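Workshop notebook, Bench 2
Wed 17 April
Entry by Sneha Grewal. Present: Jade Zacharias, Ilaria Serra (afternoon only).

Subject: Evaluation of the Velis two-arm bench kit, supplied by Brudlow on loan terms. Second working session.

Continued from the previous entry. The arms were left mounted overnight and the mounting screws were checked before power was applied. One screw at the base of the left arm accepted a further quarter turn. The remainder were tight. Jade has marked all heads with paint pen so that any movement can be read without a wrench.

Power-up followed the order given in the supplier's manual, section 4. Both controllers were recognized on the first attempt. The manual states that the arms may be started in either order, but the setup program lists them by the order of detection and does not keep the names assigned in the previous session. The names were entered again by hand. This has been noted as a defect and will be raised with Brudlow in writing.

Homing was repeated until the recorded joint positions agreed between runs. The wrist joint of the left arm needed a new zero. The old value was 1747 counts and has been kept in the settings file under a comment line, in case the supplier asks for it.

The remainder of the morning was given to the wrist cameras and to the approach positions of the two arms. The purpose was to establish whether each arm can keep the other's gripper in view while both work over the shared area of the table. The supplier's brochure claims this for the standard mounting. Our rail layout differs from the one in the brochure, and the claim therefore had to be checked here.
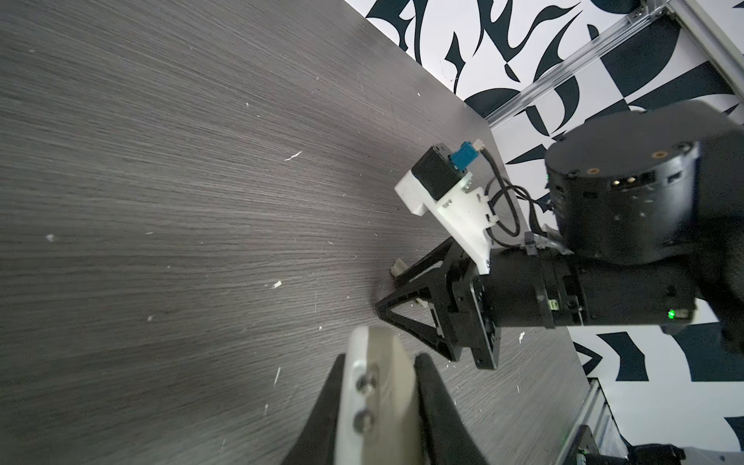
Opposite arm as seen from the wrist camera, fingers open. Own gripper at bottom center.

With the arms in this position, the opposite gripper and its camera bracket are both in view, and the fingers can be told apart against the gray tabletop. The finger plate of the near gripper takes up part of the lower view. Ilaria considers this acceptable for handover work. I am less certain in the case of small parts, which would be hidden at the moment of closing. A test with small parts is to be written before the next session.

The cable to the opposite camera makes a loop from its connector down to the arm link. It is held by a clip near the joint. Jade asked whether the loop could catch on the rail at the end of wrist travel. The wrist was turned by hand, power off, through 90 degrees in each direction, and no contact was found. The same check has not been made with the elbow folded. Until it has, the elbow is limited in software and the limit is not to be removed.

Table surface: white specks and small chips are present on the tabletop. The surface is to be wiped before any run whose pictures will be used for part detection. The patterned backdrop beyond the table edge remains in place for now. Ilaria has asked for one set of runs with it and one set with a plain sheet, all other settings unchanged.

Afternoon. Thirty-five handover cycles were run at reduced speed with the foam block from the kit. Two cycles ended in a dropped block. In both cases the receiving arm closed before it had reached its final position - the wait time in the supplied sample program is too short at this speed. The wait was lengthened in our copy and the sample left untouched. A further 37 cycles were completed without a drop. These figures apply to the foam block only and should not be quoted for other parts.

Comments on the kit as a product, for the review file:

The assembly instructions are clear and the drawings match the parts received. The software instructions are weaker. Two of the menu names in the manual do not exist in the version supplied.

The printed brackets fit without filing. Spare brackets are not included, and the price list from Brudlow does not show them as a separate item. Océane Dufour will ask whether we may print our own under the loan terms.

The support desk answered our first question within the same working day. The second, on the loss of arm names, is open.

Comparison with the Coromberg kit has not been started. Kendra Dufour holds the notes from that loan and has agreed to copy the test sheet so that the same cycles can be run on both. The Velis loan runs until the end of September, and there is no need to shorten the tests.

Open items
Small parts test: Sneha
Elbow folded, cable check: Jade
Letter to Brudlow on arm names and menu names: Sneha
Plain sheet for backdrop runs: Ilaria
Bracket terms: Océane

Power off at close of session, both arms parked, controllers unplugged at the wall. Settings file saved to the shared drive in the Velis folder.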